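Another market forecast, another pinch of salt

December 24, 2021

My brother-in-law forwarded me a summary of the new Gembridge report on household water filters, with "told you!" in the subject line. The category is supposed to grow 15 per cent a year until the end of the decade. The full report costs $2,888, so neither of us has read it.

I used to work in a shop that sold these things, and I've seen forecasts like this come and go. The one Barance put out a few years back had under-sink units in 40 per cent of homes by now. I don't know anyone who has one apart from Lucyna Wróbel, and hers came with the house.

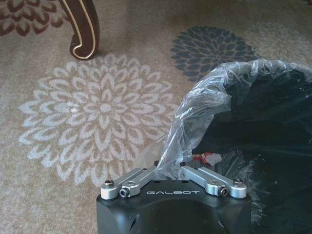

What bothers me is the starting figure. The summary gives a current market value but doesn't say if it includes replacement cartridges, or jugs, or the commercial units that cafés lease. Change any of those and your growth rate goes wherever you like. I emailed to ask and got a brochure back.

Frauke Steinbach, listed as lead analyst, puts the growth down to "rising consumer awareness". Awareness of what? Our tap water is fine. The people I served mostly wanted the chlorine taste gone, and a fair few stopped buying cartridges within 18 months – too dear, they said.

I've told him to hang on to his money until January at least.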